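Print | E-mail this page
Reading time: 4 min

Fallout shelters, again. Has anyone looked at their town's numbers?

clodagh_phelan
My town put its civil defense plan up for comment in September and I finally read the whole thing over two evenings. We're twelve miles from Norneck, the old air base, and all the talk of new warheads has people on edge. The plan lists one public shelter, under the middle school, with room for 367 people. The school has 853 kids in it. I'm no expert and I don't think anything is about to happen, but that seems like a pretty basic thing to get wrong? I asked the county and got a form letter thanking me for my interest.

Meanwhile I've been going through what we have at home, so the little stuff at least has a place to live.

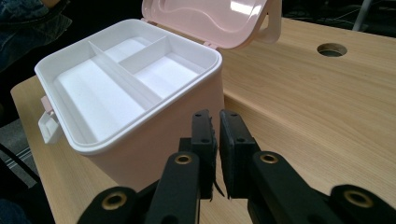

Anyway, what bugs me most is that the plan says the shelter stock was last checked "periodically." What does that even mean? Does your town give a date?

remo_r
Ours doesn't give one either. I'll be the grouch, though — public shelters are theater. If the big powers start throwing these things around, a school basement with some cots in it isn't going to change your day. I'd much sooner see that money go to people pushing for arms talks. Every time one side says it has to "keep pace" the other side says the same thing a month later, and here we are.

DrissElFassi
Remo, I'm with you on the arms talks and totally against you on the basements. If you're right next to a blast, sure, nothing helps. But most people wouldn't be right next to it. They'd be downwind, and staying inside the middle of a solid building for the first day or two makes a huge difference. That's old, boring, well-tested advice. Clodagh's right to ask.

remo_r
Downwind of what, though? You're assuming one or two. I'm not sure why anyone would stop there.

DrissElFassi
And you're assuming all of them! There's a lot of room in between, including accidents.

cyrill_s
Swiss person here, so shelters are kind of normal for me. Ours is under the apartment building and mostly holds skis and my neighbor's wine. I used to laugh at it. I don't laugh so much now. We have 15 spots and the building manager, Mrs. Mayrhofer, keeps a list on the door of whose junk has to come out first. It took 30 minutes to clear it when we tried last winter, and that was with arguing.

clodagh_phelan
Cyrill, I'm so jealous of that list. Thirty minutes with arguing is faster than we get out the door for the dentist.

I did go back and read the appendix (yes, there's an appendix) and the shelter figure comes from a survey by an outfit called Limen. No year on it. The gym wing isn't on their floor plan, so the survey has to be older than that, and the gym wing went up when my oldest was in first grade. She drives now.
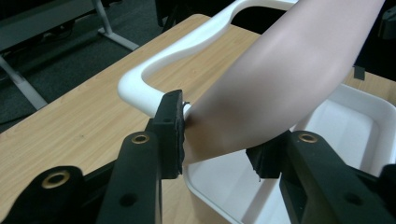

So I'm going to write in and ask for two things, the year of the survey and whether the new wing's lower level could be counted. I figure a question with a yes or no answer is harder to form-letter.

Roswitha H.
Ask for the ventilation report too. I worked in county planning for a long stretch and floor space was never the number that held us up, it was air. You can have a big basement and still only be allowed a small headcount. That could be where your 367 comes from, and if it is, the new wing may not help as much as you'd like.

remo_r
See, that's my point. You fix the space and then it's the air, and then it's water, and then it's who has the key.

Roswitha H.
Those are all things a county can fix, Remo. I can't do much about missiles from my kitchen table. I can find out who has the key.

remo_r
Fair. I still think we're all being talked into getting used to this.

DrissElFassi
I don't disagree with that part. Clodagh, post the reply when you get it? Mine's still on the "thank you for your interest" stage as well.

clodagh_phelan
Will do. Comments close at 5 p.m. so I'm sending it over lunch, with the ventilation question added. Thanks, Roswitha!

Print | E-mail this page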